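**Uvidley clothing swap – Aug 30, 2024**

The winter swap is done for another year. We had 58 bags come through the hall at Uvidley, up from 40 in April, and most of it went home with somebody. What was left has gone to the Wekeck op shop, apart from two bags of odd socks and stretched jumpers that were only good for rags.

Trousers were the hardest to find again. Please look through the back of the wardrobe before the next one, particularly for work and school sizes. Elastic waists are always wanted, as they fit a wider range of people and don't need taking up at the sides. 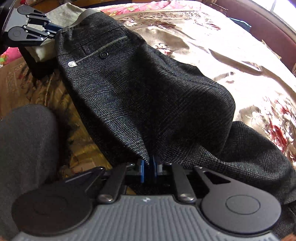 The sizing on the racks still needs work, and several people wrote in about it. One asked that we sort by waist measurement in centimetres, as a 14 in one label is a 10 in another. We'll try that on the trouser rack first and leave the tops as they are.

A few reminders on drop-off. Wash everything, empty the pockets and fold it flat – no hangers, please. Bags can be left at the Siriwardena Street side door from 5 pm. Doonas and pillows can't be taken, but clean sheets and bedspreads are fine.

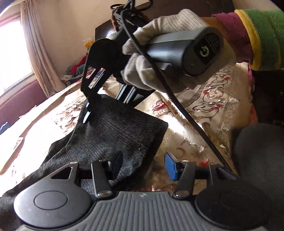

*Bright room, bed by daylight.*

Mending night is on at Prusireck Hall next month. Bring your own thread if you want a colour match.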